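Regular readers will know that the arm in the Bredesgate living room has one job at present: pick up a bag by its handle, move it, put it down. In January it developed a second hobby, which was not letting go.

The fault shows up with carrying straps. The gripper takes hold, the move finishes, the software reports a release and the fingers stay shut. The next move then starts with luggage attached. The red and black cooler bag has had the worst of it, being light, empty and fitted with a strap that might have been designed to wind itself round a wrist joint.
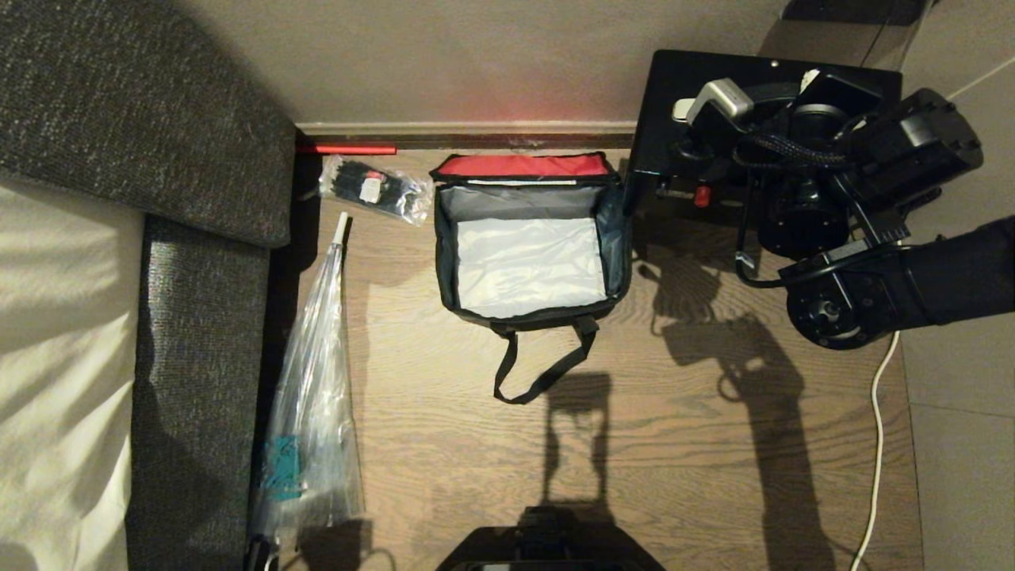
Issue 446, page 7

Morov swapped the motor driver, which made no difference and took a whole Thursday. The log turned out to be more use. Out of 1,620 grasps, every stuck one came after a pause with the gripper closed, when the controller quietly dropped its open command and then congratulated itself on having sent it.

Until Ukell's patched firmware is in, we've slowed the arm down and put 2 new rules on the door. Hit the stop before you reach for a strap. Stay clear of the arm until the motors are off - the word 'released' on the screen is an opinion.

Testing carries on with soft bags only, handles laid out flat before each run.
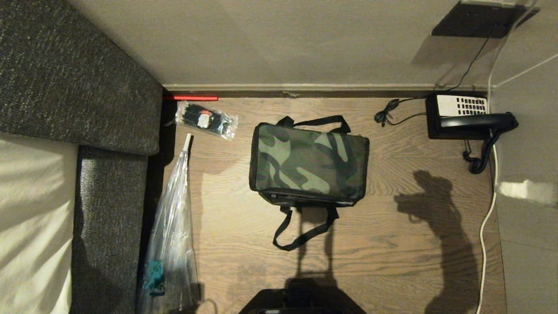

Delyth Lougher writes that slowing the arm is all very well, but a slow arm that won't let go is still an arm that won't let go, and she would like a sensor on the fingers before anyone calls this fixed. She has also asked who signed off the old release check. We are looking into it, slowly.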